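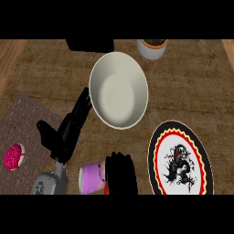 Our project looked at how students at Mumley College sort and find old email, and whether a shared set of folders would save them time. Margaux Poulain supervised the work, which ran from January to June. The mail client was Trallulel, the one the college already gives to all students. An account with no folders set up is a bit like the big off-white bowl on the brown wooden table, with nothing in it yet - any message can go in, and after a term there is no order to any of it.

Method

We asked 58 students to take part and 55 finished. Each person was given a test account loaded with the same 296 messages. They had to find a set list of items, such as a lab timetable and a library notice. One group used search only. The other used folders we had made in advance, named by course. We timed each search with the log built into the client.

Results

Search was faster when the student remembered a word from the subject line. Folders were faster when they only knew which course the message came from. Attachments were slow in both groups, mainly where the file name said nothing useful. There were 2 accounts where the log stopped early, and we left those out of the timing table but kept their survey answers.

Problems

The Picard lab moved to the Feratham building in March, so the later sessions were run on different computers with larger screens. We did not correct for this. The folder names were also our own choice - several students said they would have sorted by teacher instead. A follow-up should let people name their own folders before the timing starts.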